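4.2 Where the hard water shows up

The most exciting result of the household survey came from the kitchens and bathrooms of Vosthorpe, where the supply switches from a chalk source to a reservoir in the middle of June. We had expected people to notice a change in taste. What they wrote about, again and again, was soap. In the diaries kept by 15 households, lather came up far more often than flavor, and several writers described the week of the switch with real delight – one called it "the week the shampoo works."

Taste was harder to pin down. Wynne and Arancibia's tasting sheet asks people to score a glass of cold water from 1 to 9, and most diary keepers settled on a favorite score early and stuck to it. Only 2 households moved their score by more than a point after the switch. We find this steadiness fascinating, and it fits with the earlier work in Pimell, where people defended their local water warmly whatever its source.

Cleaning habits gave us a much richer picture. Households on the chalk source wiped down metal fittings more often and used vinegar on kettles and shower heads.
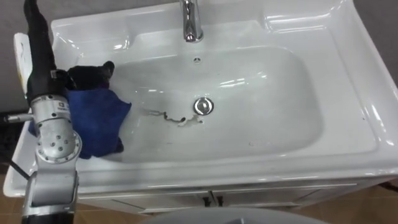
Hardness is easy to measure in a sample bottle, but what people see at home is a mix of minerals, soap and ordinary dirt. We therefore asked diary keepers to record marks by place and color. A basin can have a bright chrome faucet and still carry a brownish streak beside the drain (Figure 3), and a mark like that should not be logged as scale on color alone. Chalky deposits were entered separately – a small rule, but it made the Doucet and Vosthorpe diaries far easier to compare.

Figure 3. Washbasin with a brownish streak near the drain stopper.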